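Détartrer et rafraîchir des serviettes éponge devenues rêches

Le calcaire et les résidus d'adoucissant se fixent sur les boucles du coton et réduisent l'absorption. La méthode suivante convient au coton blanc ou de teinte claire, grand teint.

Étape 1. Charger le tambour aux 2/3 maximum, sans adoucissant ni lessive.

Étape 2. Verser 70 g d'acide citrique en poudre dans le tambour vide, avant le linge. Ne jamais associer à un produit chloré – dégagement de gaz toxique.

Étape 3. Lancer un cycle coton à 40 °C, puis un second cycle avec une demi-dose de lessive.

Étape 4. Essorer, secouer chaque pièce dans la longueur, sécher à l'air ou à température modérée.
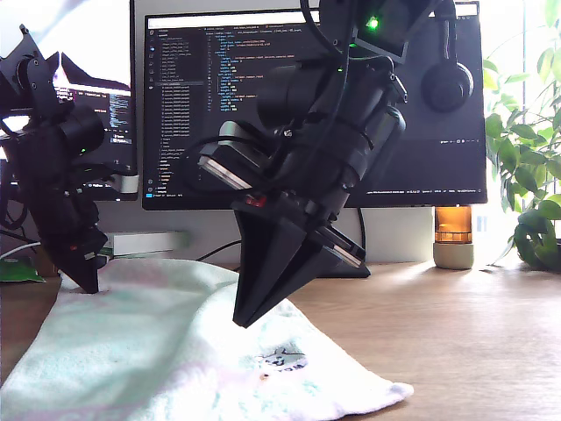

Plier une fois les fibres entièrement sèches, en trois dans la longueur puis en deux. En eau dure, répéter tous les 2 mois. Les lisières qui gondolent se détendent à la main, avant séchage.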